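Write the rule down before you need it

17 April 2023

I like rules. I know that makes me poor company at parties, but I've spent seven years around robot arms in small workshops and ordinary rooms, and the jobs I remember fondly all had a decent page of rules pinned up somewhere. The ones I'd rather forget had a binder. At Wemley we had a binder of 65 pages, and I don't believe I ever saw it open on a desk.

So when Nisix put out their draft code of practice for arms used in homes and shared rooms, I made a big pot of tea and read the whole thing. Most of it is sensible. Some of it made me want to throw a slipper. My main grumble is that it was plainly written with a factory in mind: a bare bench, a painted line on the floor, one part of one size arriving in one place. Try that with a grey plastic basket full of bright little bits, a crumpled yellow bag beside it and strong light pouring in at the side.

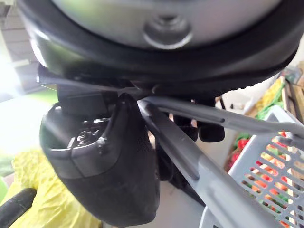

OPINION / Working practice

The draft says the work area must be "free of unrelated objects". Fine, but who decides what's unrelated? In a home everything belongs to something else. If you clear the lot away you've tested your arm in a room no family will ever live in, and then you sign a form saying it's fit for one. I'd swap that line for a humbler one: write down what is within reach before you start, and say which things the arm may touch. It takes two minutes with a pencil. The Parsa people have done it for ages and their sheets are lovely to read, full of crossings-out.

Bags deserve a rule of their own, by the way. A bag changes shape as soon as anything brushes it, and thin plastic can wrap round a finger joint before you've got your hand to the stop button. The draft gives bags half a sentence! It gives paint colours for guard rails 3 pages.

Then there's the floor. I've sat through long arguments about table height and not one about carpet, and yet a lot of this work ends up down there. Things tip over on carpet. Cables lie across it, and a dark one is easy to miss if you're watching the fingertips. My own habit is to run a hand along every loose lead before the arm moves, and again whenever we change the task — dull, I know, but I'd put it in the code tomorrow.

I'd also ask for a look at the fingers themselves between tasks. Dust and scuffs build up, and a grip that was good in the morning may not be so good after lunch. Wipe them, look at them, note it down.

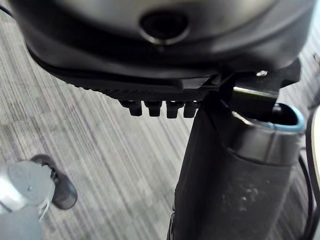 What I'd send back to Nisix

Comments are open until June, and mine will be short. Keep the speed limits and the part about two people in the room, both are good. Drop the bare bench. Add bags, leads and floors. And please put the whole daily check on a single side of paper, the way Lirkunska do with theirs, so that a tired person can get through it standing up.

I can hear the objection that looser wording lets careless people off the hook. Maybe it does, a bit. But the careless ones at Wemley weren't reading page 2 of that binder either, and I'd sooner have a rule that careful people can follow in a real room with real clutter in it. If you work with these machines, do send something in, even a couple of lines. They read them, I'm told.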